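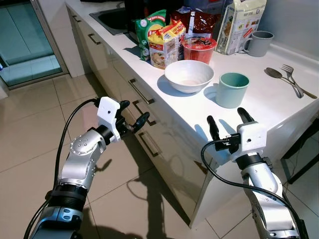
The Lenura study asks how much a two-armed robot learns from being corrected in the middle of a chore, as opposed to being shown the whole chore again by someone with saintly patience. Participants drive the arms from a seat, pass control to the software, and take it back when they have seen enough. Our test kitchen is stocked the way kitchens are, with a white bowl, a fork, a spoon and more instant noodles than any grant should cover. We are looking for 19 people to sit in that seat.

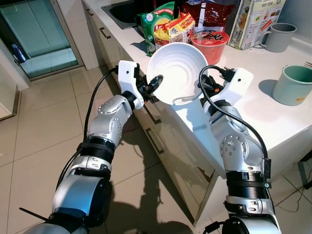
Most of the sessions concern tasks that need both hands. One-handed grasping has been written up to everyone's satisfaction, including that of people who have never tried it. Holding a bowl up by its left and right rims, one gripper to each, is harder to teach, and it is where our earlier method, Tredero, did its most inventive work. In 215 pilot runs, a brief correction beat a full repeat demonstration for these tasks – a result we would like to see survive contact with strangers.

Each participant does 3 sessions of 40 minutes. You will get a short practice period first, and you may stop at any point.
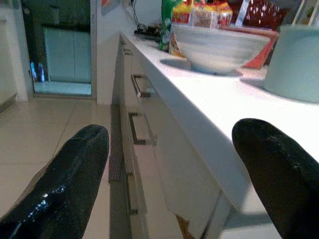
You may also stop and complain, and we write the complaints down. They are coded afterward along with the control data, so specific ones are preferred.

You should be 18 or older, able to use both hands, and new to remote operation. Gamers are welcome but should expect to be humbled. Sessions run mornings and afternoons through October at the Pira building. We pay for your time and your bus fare.

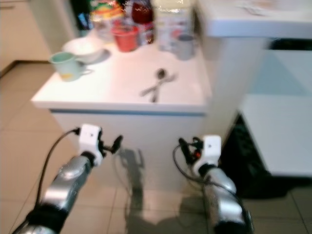
One pilot participant wrote on the exit form that taking control back felt like grabbing the wheel from a polite teenager, and that by the last session there was less grabbing. Another asked whether the robot could be told to hurry up. It cannot, at present.

To apply, send a few lines and your available hours to the study desk at Shirima Lab. No résumé, please.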